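# Sorting and Storing Mixed Household Supplies on a Shared Table

Final project report, Household Systems course. Prepared by the Postel group.
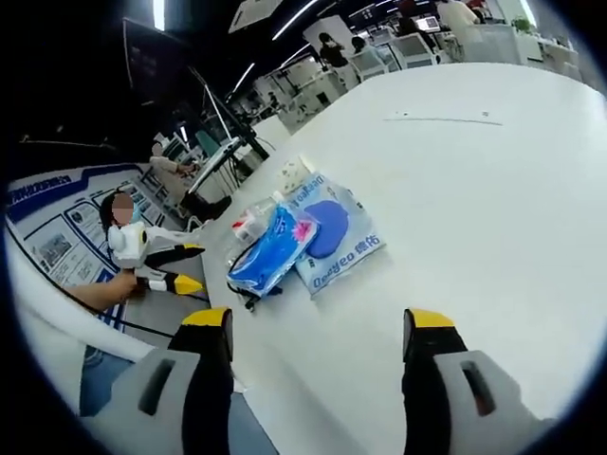

## 1. Background

Shared apartments accumulate small supplies faster than they accumulate places to put them. Tissue, wipes, drinks, charging cables and cleaning products are bought by different people at different times, carried in together, and set down on the first flat surface inside the door. In the apartment studied for this report, that surface was a white table in the main room. Items placed there were often still on it several days later, and residents who needed the table for meals or coursework moved the pile to one end and worked at the other.

The project was proposed in the second week of the course. The group's aim was to design a sorting and storage procedure that residents would follow without supervision, using only containers already present in the apartment or available at low cost. The procedure was to cover soft packs, rolls, bottles and cables, which the residents identified in interviews as the items most often left out.

## 2. Scope

The report deals with the table and the supplies placed on it. Food requiring refrigeration was excluded at the request of the course instructor, Ross Dunbar, on the grounds that a second student group was already working on refrigerator storage. Clothing and mail were also excluded. Mail was later found to be a significant part of the problem and is discussed briefly in Section 7.

The table itself has a plain white top. Residents reported that they liked the surface for its brightness and disliked it for showing marks. A thin gray line on the top had been the subject of disagreement within the household, but it had no bearing on the procedure.

## 3. Typical Contents of the Table

The grouping recorded at the start of this report is representative of the material the procedure had to handle. A flat light-blue package marked "Deeyeo 德佑" lies at an angle with a smaller bright blue pack partly on top of it. A clear bottle with a red cap lies on its side next to them, and a white roll in partly covering clear plastic sits close by. A black cable loops out from beneath the blue pack.

Three features of this grouping were important to the design. First, the flat packs overlap. A resident who wants the lower pack must lift the upper one, and in observed cases the upper pack was then put down somewhere else. Second, the bottle is lying down. A bottle in this position takes up more of the table than a standing one and can roll when neighboring items are moved. Third, the cable is under other objects. Cables were the item residents most often reported as missing, and in several interviews the missing cable was later found beneath a pack of some kind.

## 4. Method

### 4.1 Interviews

Each resident was interviewed separately in the evening, after 7:00 p.m., when the table was most likely to be in use. The questions concerned where each kind of item was expected to be, who normally put it away, and what happened when the expected place was full. The residents agreed on the location of bottles and disagreed on nearly everything else. Two residents believed that spare rolls belonged in the bathroom cabinet. Another kept them under the bed and had not told the others.

### 4.2 Storage Trial

Storage containers of three types were tested:

- **Skostuvell open bin.** A low bin without a lid, placed on the shelf nearest the table.
- **Pakzad upright file.** A narrow holder intended for folders, used here to store flat packs on edge.
- **Deltow drawer insert.** A divided tray for the drawer below the kitchen counter.

Each container was used for one full week before the next was introduced. Residents were told what the container was for but were not reminded during the week. The group visited in the morning and in the evening and noted which items had been returned to storage and which remained on the table.

### 4.3 Sorting Procedure

The following procedure was written after the first week and revised once.

1. Lift all packs off the pile and lay them side by side, without overlap.
2. Remove any cable found under or between items and coil it loosely.
3. Stand bottles upright with the caps closed.
4. Place flat packs on edge in the upright file, with the printed name facing out.
5. Place rolls in the open bin. A roll that is still in its wrapping goes to the back.
6. Place coiled cables in the drawer insert, one to a compartment.
7. Wipe the table.

In the first version, bottles were handled before cables. This order was changed when it was found that residents pulling a cable out of the pile tended to knock over the bottles they had just stood up.

## 5. Results

The upright file gave the best results of the three containers. Flat packs stored on edge could be taken out and replaced individually, and residents continued to use the file after the trial week had ended. The printed names on the packs made labels unnecessary. Soft packs that had been partly used were less satisfactory. They sagged as they emptied and had to be supported by a fuller pack on either side.

The open bin was adequate for rolls. It was also used for keys, receipts, a hairbrush and a quantity of loose batteries. The group had expected some misuse of an open container but had underestimated how quickly it would occur. By the third evening, rolls were again being left on the table on the grounds that the bin was full.

The drawer insert received mixed reviews. Residents who used it found their cables more easily. Residents who charged their devices at the table preferred to leave the cable there, and the group accepts that this preference is reasonable. The procedure was amended to allow one cable to stay on the table at the end nearest the outlet.

Standing bottles upright required no container and was adopted at once by all residents.

## 6. Cost

The total budget for the project was 1000 in course credit units, which are issued by the department and can be spent only at the campus supply store. The upright file cost 237 units and the drawer insert cost 199. The open bin already belonged to the household. The unspent balance was returned to the department in July.

The group considered buying a second upright file. The purchase would have been within budget, but the shelf could not hold both files without moving the bin to the floor, and the residents did not wish to have supplies stored on the floor.

## 7. Discussion

The results suggest that shape is a more useful basis for sorting than purpose. At the start of the project the group had planned to separate items into cleaning, personal care and electronics. Residents found these categories difficult to apply. Wipes were assigned to cleaning by one resident and to personal care by another, and the same pack was moved back and forth between two shelves for most of a week. When the categories were replaced with flat, round, tall and long, the disagreement ended.

The location of the storage also mattered. Containers within reach of the table were used more often than the drawer, which is on the other side of the room. A resident sitting at the table was unlikely to get up in order to put away a single cable, although the same resident would do so when leaving the table for another reason.

The study has several limitations. Only one household took part, and the residents knew that they were being observed. The containers were tested in a fixed order, so the later ones may have benefited from habits formed in the earlier weeks. The exclusion of mail was a weakness in the design. Envelopes and flyers were placed on top of sorted items throughout the trial, and on some mornings the group could not complete its notes without first moving them.

## 8. Recommendations

The group recommends that the household keep the upright file and the drawer insert in their present positions and replace the open bin with a deeper container of the same width. The sorting procedure should be carried out when new supplies are brought in, before the bags are folded and put away. A separate tray for mail should be placed near the door.

For future student projects, the group recommends a longer trial period and a second household of similar size. Interviews should be held before any container is shown to the residents. In this project the bin was already on the shelf during the first round of interviews, and some answers appear to have been influenced by it.

## 9. Acknowledgments

The group thanks the residents for their patience and for the use of their table, and Ross Dunbar for comments on an earlier draft of Sections 4 and 5.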